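The Bed That Looks Like Nobody Sat on It

The white duvet is the hardest thing in a hotel room to get right. A patterned spread forgives a lot. White shows every ridge, every tug and every place where the filling has slid to one side. Adelmo Ruggiero has been making them for most of his working life, and he still walks around the bed twice before he leaves the room.

Ruggiero trains room staff at the Narnon, a hotel with 358 rooms on the river side of downtown. On a busy Saturday his crews turn over most of them before three in the afternoon. I spent a morning with him to learn how the work is done and came home wanting to throw out half of my own bedding.

He starts with the mattress. The bottom sheet goes on tight, with the corners folded at an angle and tucked so far under that you need to lift the mattress with your forearm to do it. Most people at home use a fitted sheet, and he has no quarrel with that, as long as the elastic sits well underneath. A fitted sheet that only reaches the bottom edge of the mattress will creep up during the night, and no duvet will hide the lump.

Then comes the duvet itself. The hotel buys its covers from Flanico, a supplier that does mostly hotel work, and the current order was for 2,700 of them. They are cotton, plain white, with a button closing at the foot. Ruggiero tried zippers for a season and went back. The zippers caught in the dryers and tore the fabric near the seam, and the sewing room could not keep up with the repairs.

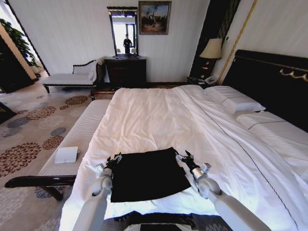

Piping was an argument at the Narnon for years. The laundry manager was against it, on the grounds that dark trim can bleed into white cotton if the wash runs too hot. Ruggiero wanted it anyway, and the reason is practical. A thin dark line like the one along the right side of the duvet tells the person making the bed whether the cover is on straight. If the line wanders, the cover has twisted, and you can see it from the door. Pillows with a fine dark stripe work the same way, and against a tall black headboard a crooked one stands out at once. The laundry manager got her cooler wash, and the trim stayed.

Getting the filling into the cover is where most of us lose our tempers. Ruggiero turns the cover inside out, puts both arms in up to the far corners, takes hold of the duvet through the fabric and flips the whole thing over. He gives it two hard shakes, standing at the foot of the bed. After that he does the rest with his palms, working from the middle toward the sides. He does not pat. Patting, he told me, moves the air and leaves the lump.

The overhang matters too. He wants the same drop on both sides, and enough at the foot to cover the edge of the mattress. New staff tend to pull the duvet up too high toward the pillows, which leaves the foot looking short. His fix is to set the foot first and let the top land where it lands, then fold back whatever is extra.

Small cloths are a separate subject. The Narnon keeps black ones for taking off makeup, an idea that came in after the laundry added up what it was losing in stained white towels. In one year it threw out 1,070 face towels, nearly all of them marked with mascara or foundation. The black cloths are washed on their own and folded in quarters. Black cotton picks up lint from anything white, so they never share a dryer with the sheets. At home, a small load of darks will do.

He folds a square cloth flat on the bed, smoothing the corners before he brings any two of them together. Corners that start out wrinkled stay wrinkled once they are pressed under three other layers.

The bench at the foot of the bed gets less attention than it should. Guests put suitcases on it, which is fine, and wet towels, which is not. Upholstery from Pelley, the workshop that covers the hotel's benches, comes with a spare set of cushion fabric, and Ruggiero says he has used every spare he was ever sent. He has the cushions vacuumed weekly and the wood wiped with a barely damp rag, going along the grain. Polish is kept for the deep clean. It rubs off on coats.

A new hire gets 12 minutes for the bed at first. By the end of training most need less than half of that, though Ruggiero does not time anyone after the second week. He looks at the corners instead.

I asked what he sleeps under. He has a wool blanket from a shop called Issa, brown, bought before he came to the hotel, and a cotton sheet that he does not iron. He makes the bed before breakfast. The duvet his sister gave him is in a closet in the hall, still in its bag.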